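4.3 Edge visibility and visitor contact with display cases

The survey of cases at the Prinholm covered both floors open to the public, and the lower gallery was recorded first. We noted the height of each case, the type of lid, the distance to the nearest walkway, and the number of smudges left on the panels at the end of an opening day. Cleaning staff agreed to leave the glass untouched until the count was finished. The smudge count is a crude measure. It does not separate a hand laid on the panel for balance from a child's forehead pressed against it, and it misses contact made through a sleeve or a bag. It was the only measure we could repeat on every case without placing an observer in the room.

In total we logged 744 contact marks on the Sulo and Motaung displays. Of these, 124 lay on or next to a vertical corner. The remainder were spread over the front panels, mostly at the height of the object label. Labels set low inside the case drew more marks than labels mounted on a separate rail, and the smallest type drew the most. This agrees with what gallery staff told us in May, before the count began: people lean in to read, and they put a hand out when they do.

The corner marks are harder to account for. Few visitors have a reason to read anything at a corner, and the objects are set well back from it. Two explanations were considered. The first is that visitors use the corner as a handhold when moving around the case in a crowded room. The second is that they do not see where the panel ends and walk or reach into it. Under the first explanation, corner marks should rise with crowding. Under the second, they should rise where lighting is poor, whatever the size of the crowd.

We compared the busiest and quietest opening days. Panel marks rose with attendance, as expected. Corner marks did not follow attendance closely on either floor. They were more common in the lower gallery, where light levels are kept down to protect the Motaung textiles, and less common upstairs, where the Sulo ceramics are shown under brighter lamps. The result favors the second explanation, although the two galleries also differ in floor plan and in the age of their visitors — school groups are taken downstairs first — and we cannot rule out an effect of either.

Case construction matters here as well. Older cases in the collection have a painted metal frame, and the frame tells the visitor where the case stops. The newer Zomier cases are frameless. What marks the boundary is the edge of the sheet, which can catch light along its front and back faces and so appear as a pair of thin bright lines (Figure 4). How strongly those lines show depends on the position of the lamps and of the viewer. Against a dark background a well-lit edge stands out, and an unlit one can be missed.

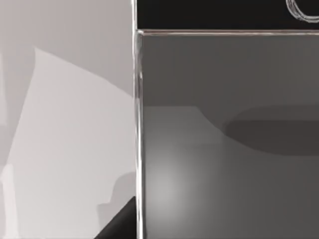
Figure 4. Rendered close view of a transparent case at a corner, with paired highlights along the vertical and horizontal edges.

Gunther Harms objected, in his written comments on an earlier draft, that edge lighting would solve one problem by making another. A bright line at eye level pulls attention from the object, he wrote, and in a room held at low light it may also leave the visitor's eyes slower to pick out detail in the textiles. He preferred a change to the floor, such as a low plinth wider than the case, which keeps feet and therefore hands at a distance.

We think the objection is fair for the lower gallery. A plinth of this kind has a cost in floor space, and in the narrowest part of the room it would bring the walkway below the width needed for a wheelchair to turn. For that part we propose a contrasting floor strip set 200 mm out from the panels. A strip takes up no height and can be removed without damage to the boards. Whether visitors notice it when the room is full was not tested, and the smudge count should be repeated in the lower gallery once the strip has been laid.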